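Sorting bricks by color: keep doing it or give up?
Forum: Toys and Kids' Stuff > Storage and Organizing

ondby_dad
Posts: 351

We have a mix of building blocks, mostly the standard studded kind, in red, green and yellow. They live in a plastic storage box with a latching lid. Every time they come out, the whole box gets dumped, and at the end of the day somebody has to put it all back.

In December I bought a blue tray with three compartments and open lattice sides. The idea was one color per compartment, red on the left, green in the middle, yellow on the right. The box stays behind the tray on the mat, and the blocks go back into it when we need the floor.
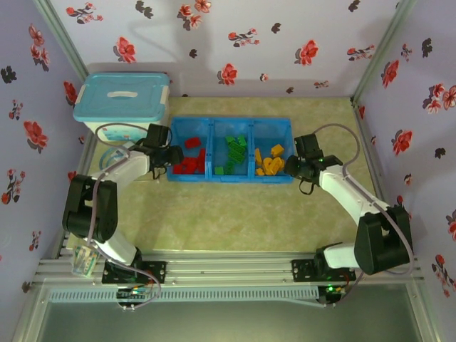
My question is whether color is the right way to split them. My wife thinks we should sort by size, because the long bricks are the ones everyone fights over. I picked color because a four year old can do it without help. She can't do size yet. She calls anything longer than her thumb a long one.

Also, does anyone have trouble with small pieces coming out through lattice sides? I have not lost any so far but I also have not moved the tray much.

marlowe68
Posts: 220

Color is a waste of time. When you build something you look for a shape first. A green brick in a pile of green bricks is hard to find. A long yellow brick in a pile of long bricks of all colors takes two seconds. I sorted by color for a year and then did it all over again by size.

pinecone_k
Posts: 233

Depends how many you have. With a few handfuls of each color I would leave it as it is. Marlowe is right for a big collection, but ondby_dad is talking about three compartments. What sizes would you even use? Short, long, and everything else? The third one fills up right away.

ondby_dad
Posts: 352

Yes, that was my thinking. If I had more compartments I might go the other way.

N. Matsuda
Posts: 68

On the lattice: ours is a different tray but also has open sides. The single-stud pieces can work their way into the holes if the kids push on the pile. They don't fall out by themselves. I cut a piece of card for the bottom and one for each long side. Took ten minutes.

Carry it by the ends and keep it level. We once had a full one go down the stairs.

marlowe68
Posts: 221

I would rather have a solid bin. You can't wash cards.

N. Matsuda
Posts: 69

You throw the card out and cut another one.

lunimik
Posts: 1140

Can I ask how you do the actual sorting? Do you dump everything next to the tray and pick, or go straight from the box? My son gets bored after the first color.

ondby_dad
Posts: 353

Dump in front of the tray, as close to the front edge as it will go, and pick from there. Straight from the box is slow because you keep digging, and the lid ends up underfoot.

We do one color at a time. Sunday we started with red, and I think that is the best order for us, since red is the easiest to see against our mat. The mat is a green and beige pattern and the green ones blend in a little. After red I let her choose. She nearly always wants yellow so the greens wait until last.
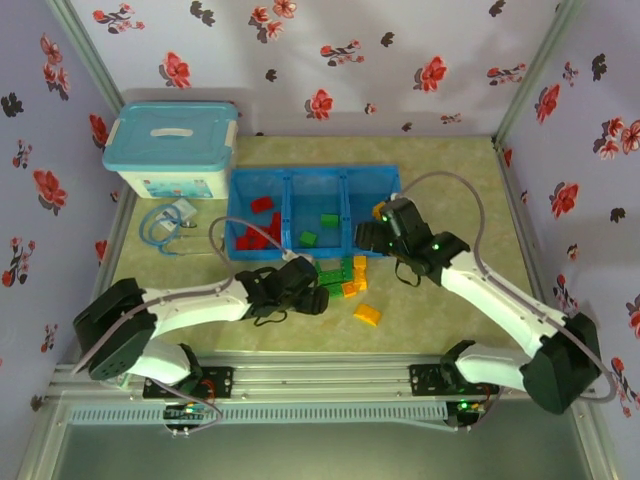

Reds in their compartment, two greens in the middle one, other greens and some yellows out on the mat.

The other thing I would say is to keep the pile small. If it spreads out over the mat, you are crawling after single blocks at the end. Half the box at a time is enough.

lunimik
Posts: 1141

Thanks. I have been dumping the whole lot in the middle of the room. Will try half.

pinecone_k
Posts: 234

I do it the opposite way and leave the color with the most pieces for first. The pile goes down faster and they can see they are getting somewhere. With one color at a time you go over the same heap three times.

marlowe68
Posts: 222

Agree with pinecone on doing the big one first. Still don't agree on color.

Italo Messina
Posts: 17

I help with the play corner at the library in Elilville and we have the same argument there. We sort by color and the reason is other people's children. You can tell any kid "reds go there" and it gets done. We tried a long and short system and at the end of the week every bin was mixed.

At home I don't sort at all. They go in the box, lid on, finished.

N. Matsuda
Posts: 70

How do you deal with the ones that are stuck together? Ours come back in clumps of mixed colors and the kids refuse to pull them apart.

Italo Messina
Posts: 18

Clumps go in a separate tub and an adult does them later. If it is all one color it can go in as it is.

ondby_dad
Posts: 354

We leave same-color clumps together too. I am going to stay with color until she is in school and then ask again. I will try the card on the bottom of the tray. Does thin cereal box card hold up or do I need something heavier?

N. Matsuda
Posts: 71

Cereal box is fine for the sides. Use heavier for the bottom, a shipping box or similar. Cut it a little small so you can get it out again.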